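Unit 3 notes: Tables, benches and the heights we work at
Shamim Virk, Design for Living and Working

Right, these are the notes that go with the slides from our third session. I've written them up more or less the way I said them, minus the coughing and the bit where the projector died. If you missed class, read the whole thing. If you were there, skip to the part on edges, which I rushed horribly.

We left off last time with seating, and somebody asked the very good question of why we'd started with chairs when most people buy the table first. Fair enough! My answer was that a table only has a height in relation to a body, and the body is usually on a chair. The number printed on the tag tells you how far the top is from the floor. What you feel is the gap between the seat and the underside, and the gap between your elbow and the top. Two tables with the same printed height can feel completely different if one has a deep apron underneath that squashes your thighs.

So, a bit of vocabulary, which you'll need for the assignment. The apron (or rail, or skirt, depending on who taught you) is the band that runs under the top and ties the legs together. Knee clearance is the space from the floor to the bottom of the apron. Reach is how far you can comfortably stretch across the top without your back coming off the chair. Near reach is where your forearm sweeps when your elbow stays by your side, and far reach is the bigger arc you get with a straight arm. Draw both arcs for yourself on butcher's paper before next session, please. It takes no time at all and it will change how you lay out your own desk. It certainly changed mine – the kettle moved, the printer went on the floor, and I stopped getting that ache under the left shoulder blade.

Standing work is a different animal. The old rule of thumb is that light work happens a little below the elbow, heavy work quite a bit lower so you can get your weight over it, and fine work a touch higher so you aren't hunching to see. Think about kneading bread versus icing a cake. My mum kneaded at the kitchen table, sitting height, leaning right into it with straight arms, and then moved to the bench for everything else. She'd never read a word of ergonomics in her life. Most kitchens give you one benchtop at one height and expect you to chop, roll, knead and wash up at it, and for the tallest and shortest people in the house it's wrong for nearly all of those jobs.

Which brings us to surfaces. I'd like you to think about three things whenever you look at a top: how it handles light, how it handles damage, and how things sit on it. Gloss looks marvellous in the showroom and is miserable under a downlight, as you all saw with my Gidell sample when I tilted it toward the window. Matte hides glare and shows greasy fingerprints instead (everybody has their poison). Mid-tone colours are forgiving. Very dark tops show dust, very pale ones show tea. And contrast matters more than people expect: a white sheet on a white top is tiring to find the edges of, whereas on a brown one it jumps out at you.
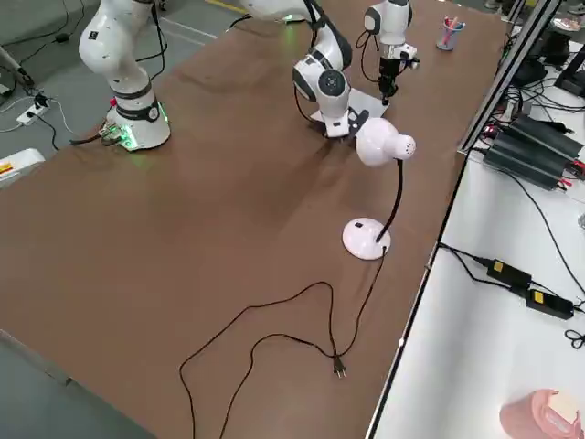

Fig. 4. Matte brown work surface with a white board lying on it; white side table to the right.

Keep contrast in mind for older users especially. In the aged care dining room we looked at in April, the white plates on white laminate were a real nuisance for residents with low vision, and the fix the staff came up with was coloured placemats. It cost next to nothing. I love that kind of solution, and I'd be delighted to see more of it in your projects.

Now edges, which I promised. A square edge is crisp, cheap and unkind to forearms. If you've ever typed for an afternoon at a table with a sharp arris you'll know the red line it leaves. A small round-over fixes most of that. A bullnose is rounder still, nice to lean on, though pencils roll straight off it onto the floor. A bevel on the underside makes a thick top look thin, and it's my favourite trick in the whole trade. The Cuteo drawings in your reader show it beautifully in section. Have a look at how the weight of the thing just disappears when the shadow moves back from the edge.

Side tables and secondary surfaces get treated as an afterthought, and I think that's a shame. Most work spreads. You've got the thing you're doing, then the things you need for it, then the cup of coffee. A second surface beside the main one lets all that spill out without crowding you. Same height is handy if you want to slide things across. A bit lower is better for stuff you just pick up and put down. The Skultov bench in the reader has a drop-down leaf that tries to do both – I go back and forth on whether it succeeds, and I'd like to hear your arguments.

Assignment, then. Choose a table you use every day. Measure it properly (height, apron, knee clearance, depth), measure yourself sitting at it, and write it up with a plan drawing and one change you'd make. One change only, please! Last year I got whole renovations. Reports are due May 26, 2022, by the end of class, on paper or by email.

Reading for next session is the Ban chapter on folding furniture, plus the short piece on school desks. Bring a tape measure and the drawing of your reach arcs. We're in room 313 again, and the door sticks, so give it a shove.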